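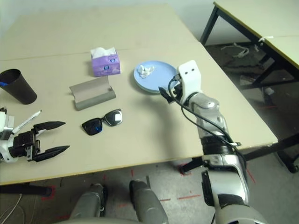

Snake call-outs: frequently asked questions

Last updated: August 30, 2019

There's a snake in my house. What should I do first?

Move people and pets out of the room, close the door and push a rolled towel along the gap at the bottom. Then ring us. If you can watch the snake safely through a window, do so, as it saves a lot of searching later.

Can I catch it myself?

Please don't. Many bites happen when someone tries to catch or kill a snake. Brooms and buckets make things worse.

What areas do you cover?

Zornico covers Farkoteo and the farms and beach houses up to 62 kilometres inland. If you are further out we will try to give you the number of another licensed catcher.

How much does it cost?

Prices are on the bookings page. There is one charge for the visit, whether or not we find the snake. Night visits cost more. Pensioners pay the daytime price at any hour.

How will I know what kind it is?

We will tell you once we have seen it. A photo sent from your phone helps, but only if you can take it from at least 4 metres away. Colour alone is a poor guide - brown tree snakes and young pythons are mixed up with other things all the time.

Where do you take them?

To suitable bush close to where they were found. Snakes moved a long way from home tend not to do well. Injured ones go to the wildlife clinic at Felia.

When is the busy season?

Calls pick up as the weather warms and February is usually our busiest month. We logged 2,865 calls last season, including those settled over the phone.

Will it come back?

It might, or another one might turn up. Keep grass short near the house, store bird seed in sealed tubs and deal with any rats or mice.

Someone has been bitten. Do I ring you?

No. Ring 000 first. Keep the person still, put on a firm pressure bandage and do not wash the bite. We can come for the snake afterwards.

Do you visit schools?

Yes, during term time. We bring 2 pythons and a blue-tongue lizard. Bookings are made through the school office.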